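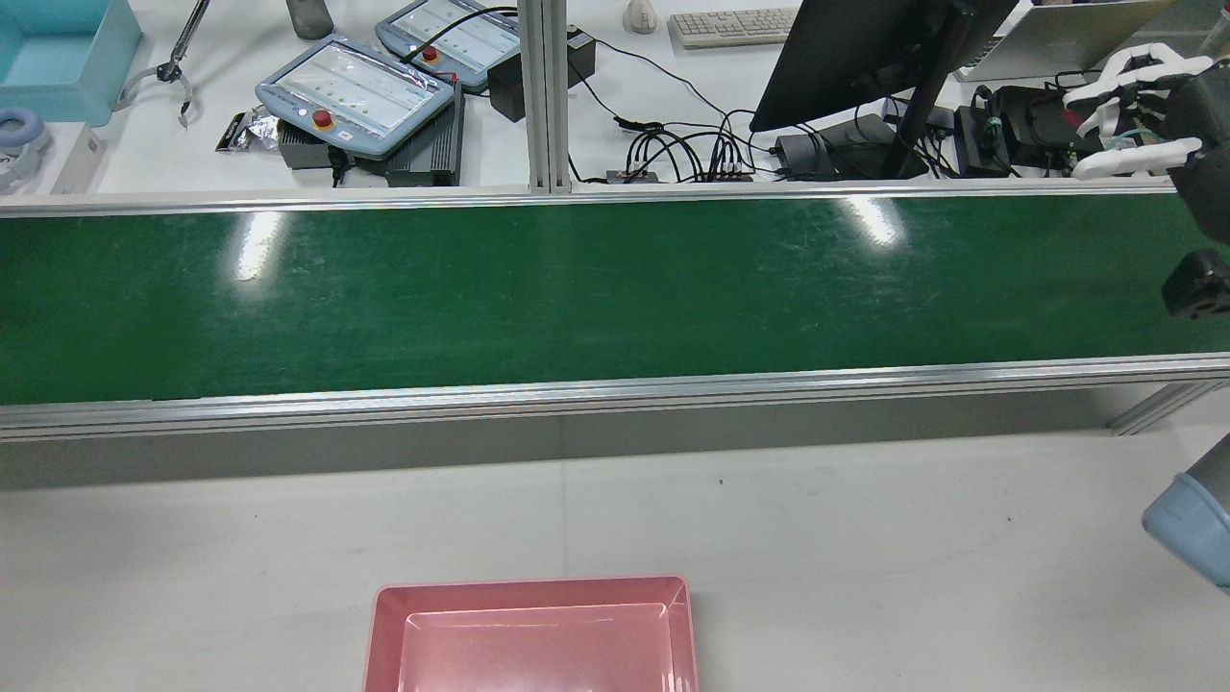
Unit 4. Flat belt conveyors: frame, belt and tracking

A bench conveyor has the same working parts as a full-size line: a belt, a bed that carries it, a drive pulley, a tail pulley, and two side rails that hold everything square. The side rails do most of the structural work. On the bench unit the rail on the near side is wider than the one behind the belt, and its grooved extrusion channels are the place to fix guides, brackets and sensors. Use the channels for all attachments. Do not drill the rail. The green belt shows faint scuffs and scratches. Marks of this kind are cosmetic and are recorded on the inspection sheet as grade 1.

4.1 Terms

Carrying side: the upper run of the belt, on which product travels.
Return side: the lower run, under the bed.
Crown: the slight increase in pulley diameter toward the center, used to keep the belt from wandering.
Take-up: the adjustment that moves the tail pulley and sets belt tension.
Transfer: the movement of product on or off the belt, at the ends or over a side rail.

4.2 Belt speed

Belt speed is the circumference of the drive pulley multiplied by its rotational speed. Ignore slip for the lab calculation.

v = pi x d x n

Worked case: pulley diameter 26 mm, pulley speed 100 rpm. Circumference is 81.7 mm. Belt speed is 8170 mm per minute, or 136 mm per second. A part placed at the infeed covers 400 mm in 2.9 seconds. Carry units through every line. Answers without units were marked down in September and will be again.

4.3 Tracking

Run the belt unloaded. Watch the gap between the belt edge and the side rail at the tail pulley. If the gap closes on one side, increase the take-up on that side by a quarter turn and wait for several full belt revolutions before judging the result. Most tracking faults in the lab come from making a second correction before the first has taken effect. Limit of drift for this unit: 2 mm.

4.4 Side transfer and tray position

Product may leave the belt at the end or be lifted off over the rail. For lifting, the tray can stand on either side of the conveyor. The near side gives a shorter reach. The far side keeps the front of the table clear but requires every part to pass over the far rail, so the lift height must exceed rail height plus part height plus clearance. Keep the tray parallel to the rail so that rows can be filled without rotating the part. 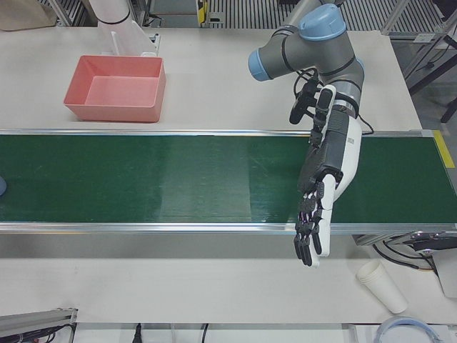
Figure 4.2. Bench conveyor with the pink tray behind the far rail.

Sketch the layout in plan view. Dimension the distance from the far rail to the nearest tray wall, and the belt width between rails.

4.5 Exercises

1. Repeat 4.2 for a belt speed of 100 mm per second and find the pulley speed.
2. State two effects of excess belt tension on the bearings.
3. Compare near-side and far-side tray positions for a part 26 mm high.

Reading: Kenomley conveyor notes, sections on take-up and crown. Hand in to Lungile Magagula by Tuesday. Questions on the calculation to Danuta Wysocka.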